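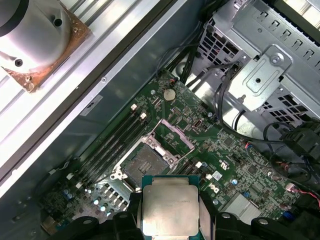 The Long Goodbye of the Office PC

My desktop computer is old enough to have opinions. It takes four minutes to wake up, and for two of those it makes a sound like a man looking for his glasses. I have been told to replace it by my brother-in-law, my bank's website and, most mornings, by the computer.

So in June I went to Virnside, a town with one good bakery and a surprising number of people who will fix things. Marisa Valentini has run her repair counter there for 17 years. She charges $190 for what she calls "the full physical" and will talk you out of it if you let her.

"People come in wanting speed," she told me. "Mostly they want fewer toolbars."

She has a point. I write letters, lose spreadsheets and look up the ages of actors. The machine I was being urged to buy cost $2,099 and could, according to the salesman, render weather. I have weather already.

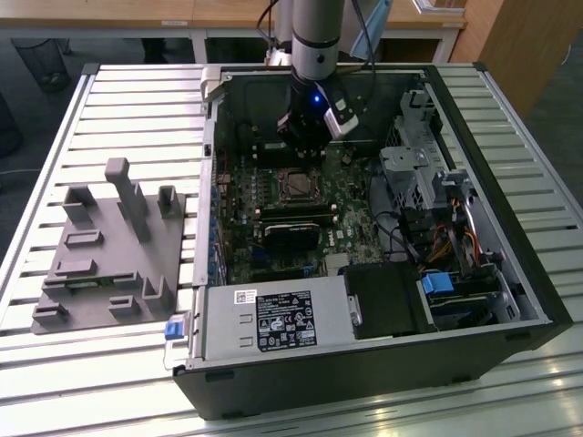

What's Worth Keeping

The case, for a start. A plain black tower will outlive several sets of insides, and probably the desk. Memory is the cheap fix, and a new drive is the one you'll notice. The processor is where sensible people pause, as the new one has to suit the socket, and the board has to be willing to talk to it. Boards can be snobs.

Gianni Donati, who shares the counter, keeps a ledger of every machine the two of them have sent back out the door. It stands at 1,914. He reads from it the way other men read box scores.

"This one was a dentist," he said, tapping a line. "Came back twice. Cat hair."

I asked whether there was ever a time to give up.

"When the parts cost more than your patience," he said, and went off to find lunch.
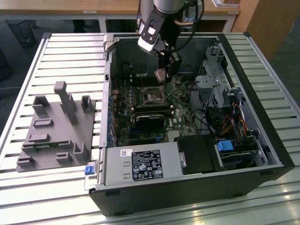
An old tower, opened up on the bench. The board inside carries a Dell logo.

Mine went home with more memory and a new drive. It wakes in around half a minute now, which has cost me a perfectly good excuse for making coffee. The toolbars are gone too, all but one. Marisa left it in because I asked her to. It tells me the temperature in Horano, where I have never been.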